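Qu'est-ce qui se cache dans le ventre d'un ordinateur ?

Tu en as peut-être un à la maison, sous un bureau : une grosse boîte qui ronronne dès qu'on appuie sur le bouton. Mais qu'y a-t-il dedans ? Plein de pièces qui ont chacune leur métier, et on peut les sortir une par une, comme dans un jeu de construction !

Commençons par le processeur. C'est un petit carré plat, à peine plus grand qu'un biscuit apéritif, et c'est lui qui fait les calculs. Additionner, comparer, recommencer : il fait ça des milliards de fois par seconde, sans jamais s'ennuyer. Il se pose dans un support carré fait exprès pour lui, qu'on appelle le socket (ça se prononce « sokette »).
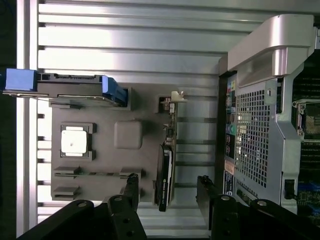

Vient ensuite la mémoire vive. Elle se présente en barrettes, longues et fines, que l'on enfonce dans des fentes. Imagine ta table quand tu fais un exposé : tu y étales tes feutres, tes livres, tes feuilles. Plus la table est grande, plus tu peux étaler de choses à la fois. La mémoire vive, c'est la table du processeur. Et quand on éteint l'ordinateur, hop, tout ce qui était dessus disparaît !

Heureusement, il y a le disque dur. Lui, c'est l'armoire : il garde tes photos, tes dessins et tes jeux même quand le courant est coupé. Tu as 3000 photos de vacances ? Il y a de la place. Dans certains ordinateurs, on le glisse dans un petit cadre en plastique, et il coulisse ensuite comme un tiroir.

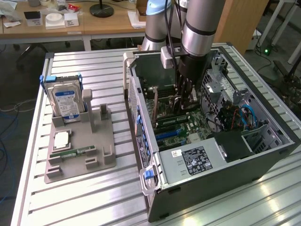
Et tout ce petit monde, comment se parle-t-il ? Grâce à la carte mère ! C'est la grande plaque sur laquelle on branche les autres pièces. Elle est parcourue de chemins de cuivre très fins, un peu comme les rues d'une ville, et les messages y circulent à toute allure.

Reste à nourrir la ville en électricité. C'est le travail du bloc d'alimentation, une boîte en métal d'où partent des câbles. Attention, celui-là, on ne l'ouvre jamais, même débranché. 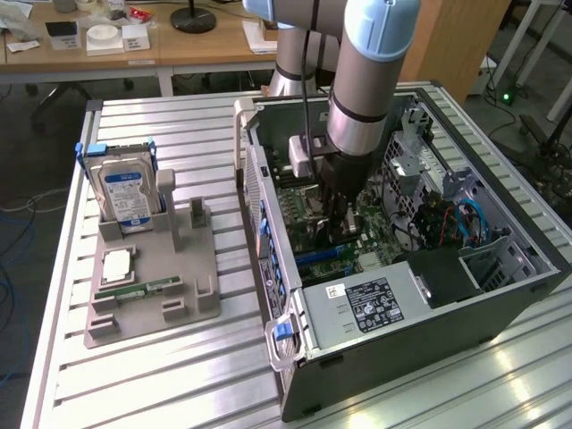
Petit défi pour finir : dessine ta propre ville-ordinateur, avec une mairie pour le processeur, une grande armoire pour le disque dur et une centrale électrique. N'oublie pas les rues !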